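Galby stapling cell

The Galby stapling cell is a tabletop robot workstation used to practice and demonstrate the loading of office staplers. It was put together at the Kumarasinghe workshop in Bimholm by Sabina Nanayakkara, who still writes most of its setup notes. The cell has a single arm with a two-finger gripper and a small camera mounted close to the fingers. It is best known among hobby builders for how much it gets out of a very plain pair of fingers.

Background

Loading a stapler looks like an easy job and is a wonderfully hard one for a machine. Strips of staples are light, shiny and quick to snap, and the channel they drop into leaves little room for error. Early trials used a bare metal bench, where reflections confused the camera. A printed cloth was laid down in November, and the busy pattern gave the vision software plenty of fixed detail to hold on to.

Setup

A session begins with homing the arm and closing the fingers on a gauge block 5 mm thick. The jaw reading is set to match, and the check is repeated after every 600 cycles. The operator then opens the stapler, sets it down at an angle to the arm and slides the tray partway out of its box. Neither item is clamped. The cell finds both from the wrist camera before each run, and small changes in position are welcome — they make for much better practice.

Grip force is set last. Too little lets a piece slip, and too much breaks a strip along its glue line. Nanayakkara's notes advise starting at the lowest setting and going up one step at a time.

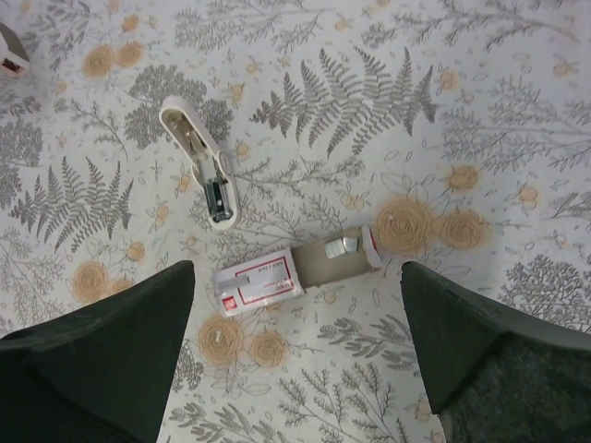
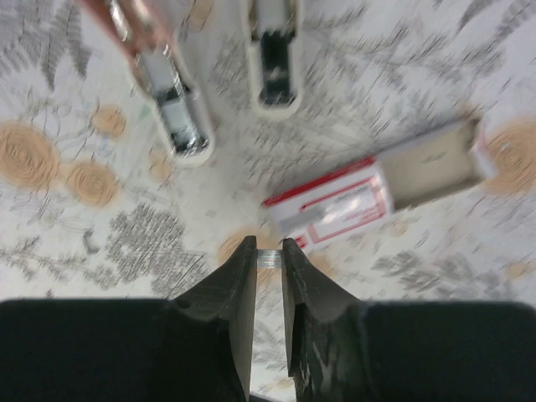 Wrist camera views of the Galby cell. First: the open stapler and staple box, with the fingers apart. Second: a small silver piece held between the fingertips.

Care and repair

The fingers are the part that wears. Glue from the strips builds up on the inner faces and is wiped off with a dry cloth at the end of the day. Scuffs on the outside are harmless, but a nick at the tip can tilt a piece just enough to miss the channel. Fingers are always replaced as a pair, and the gauge block check is done again afterward.

The camera lens is cleaned at the same time. If picks begin to land to one side, the usual cause is a loose camera bracket, which is held by two screws and can be put right in 11 minutes, including a new calibration.

Control software

The cell runs on Plorkex, a small control package that records the jaw opening, arm position and camera view together. A run can be played back step by step, a real pleasure when hunting down a missed pick. The setup notes were last revised on July 16, 2020, when the section on grip force was rewritten.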